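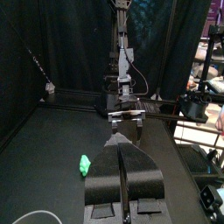 Black tabletop and curtains

Wostadside Community Hall Users Group
Minutes of the October meeting

Meeting opened at 7:05 p.m. Eleven members present, two apologies received. Minutes of the last meeting were accepted with one correction: the boiler service was done by Skornel, and the invoice is still to come.

1. Money
Balance stands at $3,000 after the insurance payment. Hall rental brought in $1,625 over the summer. The electric bill was higher than last year and we will ask for a meter reading before paying it.

2. Roof over the kitchen
The leak by the serving hatch is back. Skornel quoted $335 to replace the flashing. Agreed to go ahead, work to be done before the first frost if they can manage it. The bucket stays where it is until then - please empty it when you lock up.

3. Chairs
We have 50 folding chairs on order from Aoki. Delivery is to the Jinport Road door, as the front steps are too narrow for the cart. Old chairs with split seats go to the dump. The rest may be offered to the bowling club.

4. Bookings
The choir asked to move to the earlier slot, 5:30 p.m. No objection. The quilting class would like the large room twice a month in winter. Agreed for a trial until March, at the normal rate.

5. Parking
Cars are still being left across the fire lane during evening classes. New sign to be ordered. Repainting the yellow lines was put off until spring.

6. Other business
Two front door keys are missing from the key box. Anyone holding one should return it by the next meeting.

Meeting closed at 8:40 p.m. Next meeting in November, same room.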